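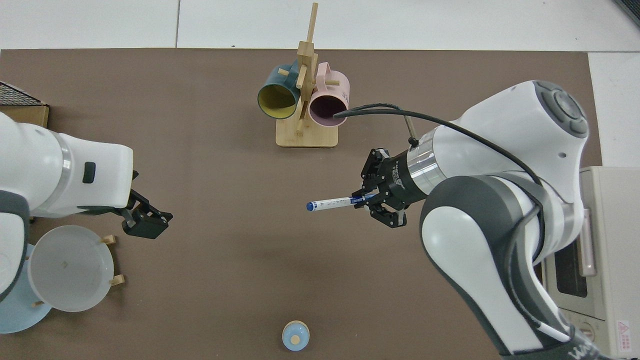 Figure 4. Head camera view of the two-arm cell during the pen trials. The right gripper holds the marker; the left gripper is empty, ready for the next command.

4.2 Comparison of the two finger sets

In this section we compare two finger sets for the parallel gripper on the same arms and with the same controller. The first set, which we call Plirnness, has a flat and rather stiff contact surface. The second set, Skovlow, has a softer surface and a slightly rounded tip. Both sets fit on the same gripper body, and the exchange takes a few minutes. The arms, the mounting position and the camera were not changed between the two parts of the study, so we believe that the differences reported below come mainly from the fingers.

The objects were chosen from normal kitchen and desk items. Figure 4 shows the arrangement used for the marker pen, with the mug tree between the arms at the far side of the mat and the dish rack with a bowl on the left. The other objects stay on the mat also when only the pen is handled. We prefer this to a cleared mat, as our earlier work at the Stundthorpe laboratory gave success rates that could not be repeated once other items were put back. A planner which has to move around a mug tree and a toaster oven behaves differently from a planner with free space on all sides, and the wrist often reaches the object at a less comfortable angle.

Data collection was finished on 16th December. In total we recorded 3342 grasp attempts, of which 875 were made with the marker pen. The remaining attempts were divided between the mugs, the bowl, the plate and the small round container. The attempts were started by the same script, and the operator could only stop the motion, not correct it.

4.2.1 Marker pen

The pen is the most difficult object in the set for the Plirnness fingers. It is light and smooth, and the contact area between a flat finger and a round barrel is only a narrow line. When the pen is clamped near the middle, as in Figure 4, a long part of it stands out from the fingers on the cap side. A small touch at the end of this part is then enough to turn the pen between the fingers. We observed this turning mostly during the handover, when the left gripper closes on the free end a little too high or too low. The pen was seldom dropped completely. More often it stayed in the grasp with a wrong angle, and the next step of the task failed for this reason.

With the Skovlow fingers the turning was clearly reduced. The soft surface closes partly around the barrel and gives more resistance against rotation. The disadvantage is in the release. The pen sometimes followed one of the fingers for a short moment when the gripper was opened, and it came to rest a few millimeters away from the planned position. For placing the pen on the mat this does not matter. For putting it in a narrow holder it does matter, and we had to add a slower opening motion to the controller. The slower opening was then used for both finger sets in order to keep the comparison fair.

4.2.2 Mugs and dishes

For the mugs we found a smaller difference than expected. A mug on the tree is grasped at the rim, with one finger inside and one outside, and it must be lifted before it is moved away from the peg. Both finger sets hold the rim well. The failures came in most cases from the lifting direction: if the estimated angle of the peg was wrong, the mug pulled against the wood and the force limit stopped the arm. This is a problem of perception and not of the fingers. We noted also that two mugs hanging close together leave little room for the outer finger, and here the thinner Plirnness tip has an advantage.

The bowl in the dish rack was easy for both sets. It offers a free rim, and the rack holds it upright during the approach. The plate was more difficult, as the bowl hides a part of it from the head camera. We let the controller remove the bowl first in all plate attempts. Without this rule the left arm often came down on the bowl - the depth values at the border between bowl and plate were not reliable.

4.2.3 Camera and controller

All object positions were estimated from the head camera alone. This view shows both grippers and most of the mat, but the right arm may cover a considerable part of the area behind it. In Figure 4 it hides a part of the toaster oven. To reduce this effect, the Raju controller moves each arm to a side position before a new estimate is made, and only then plans the next grasp. This costs around 7 seconds for each attempt. In a second version, which we tested only in the pen task, the estimate from the beginning of the trial was kept and updated with the motion of the gripper. It was faster, but the error increased after each contact with an object.

The closing force was set separately for the 2 finger sets. We started from a low value and increased it until the pen could be lifted and held without visible sliding. The same value was then kept for all objects. A force adapted to each object would probably improve the results for the bowl, but it would also make the comparison more difficult to read.

4.2.4 Limits of the comparison

The wear of the soft fingers was not measured. At the end of the collection the surface of the Skovlow set looked smoother near the tip, and it is possible that the last attempts were affected by this. A repetition with new fingers is planned for January. We have also used only one type of marker, and a pen with a rough or angular barrel may give the flat fingers a better result than the one reported here.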